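FOR IMMEDIATE RELEASE

January 26, 2025

Saresbridge Clothes Swap comes back for a second year, and this time we've got the big hall

Saresbridge – Well, we're doing it again! If you came to our first clothes swap you'll remember the queue down the side path, the one working mirror and me shouting ticket numbers over a very loud kettle. I said afterwards I'd need a good long lie down before I organised another one. I had the lie down, and then the emails started, and so I'm very happy to tell you that the Saresbridge Clothes Swap returns in October, with a proper hall, proper racks and (I promise) more than one mirror.

For anyone new to it, a swap works like this. You bring clean clothes you don't wear any more, we give you a token for each piece, and you spend your tokens on whatever takes your fancy. No money changes hands over the clothes. A winter coat costs one token and so does a T-shirt, and yes, I know, we had a long argument about that. We tried a points chart at our trial run and people spent more time reading the chart than looking at the clothes, so out it went.

Last year 271 of you came through the door, which was a fair few more than I'd put out chairs for. We ran out of hangers before morning tea. We also ran out of men's anything, so if you've got a bloke at home with a cupboard he can't close, please have a gentle word. Trousers especially. Kids' school gear was gone in a flash too, and I'd love to see a whole rack of it this time.

What's changed

We've moved from the old reading room to the main hall at Indgate, over the bridge and up the hill, with parking behind. There's a ramp at the side door and the toilets are on the same level, two things plenty of you asked for. Entry is $3 at the door and kids get in free. The money goes on hall hire and tea, and anything left over pays for more hangers.

There's a limit of 20 pieces a person this year. I didn't want to bring one in, but last time a few cars turned up full to the roof and our sorters were still going when the lights went off. If you've got more than that, bring your best 20 and hang on to the rest for next time.

Huerta, the little alterations shop on the Indgate main street, is setting up a mending corner with two sewing machines. They'll take up a hem or replace a button while you have a cuppa, and they'll show you how to do it yourself if you'd like to learn. I've asked them to save me a spot, as I've got a pair of grey pants that have been held up with a safety pin since winter.

And Zevico, who do the big laundry runs for half the motels out our way, have offered to wash anything that gets left behind at the end of the day. It'll then be boxed by size and kept for the next swap. I nearly cried on the phone when they rang, and I'm not sure they knew what to do with me.

What to bring, what to leave at home

Bring anything you'd happily hand to a friend. Jackets, jumpers, dresses, jeans, hats, scarves, shoes with some life left in them. A missing button is fine, just pop a bit of masking tape on the spot so Huerta's people can find it. Please leave underwear, swimmers and single socks at home. Check your pockets as well! We found house keys in a cardigan last year and it took me most of a week to get them home.

Drop-off opens the evening before, and again first thing on the day. Tokens are handed out when your bag has been looked through, so come a bit early if you've brought a full load. Fold or roll your things if you can, it makes the sorting go so much faster. Loose hangers are very welcome, in any colour, plastic or wire, and you don't have to be swapping to drop some in.
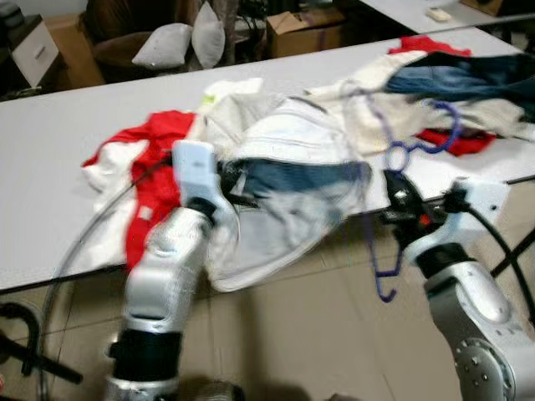 One swapper from last year wrote to us that she'd come in for a raincoat and gone home with a wedding guest outfit, a dressing gown and no raincoat, and that she'd like the coats kept nearer the door this time. She also thought the tokens should be a brighter colour, having lost two of hers in the bottom of her bag.

Fair call on both. Coats will be on the first rack as you walk in, and the new tokens are a very loud orange.

How to help

We need people for sorting, for the tea table and for packing up, in two-hour shifts. Sorters get first look at the racks, before the doors open. We're also after the loan of clothes racks, long mirrors and a decent urn, labelled with your name please.

There are 100 canvas bags to give away to the first people in, so you'll have something to carry your finds home in. After that it's bring your own.

Shift sign-up sheets are on the noticeboards at Saresbridge library and Indgate hall, and you can leave a message for the swap organisers at either desk. The exact day and opening times will go up on the same boards once the hall bookings are confirmed.

ENDS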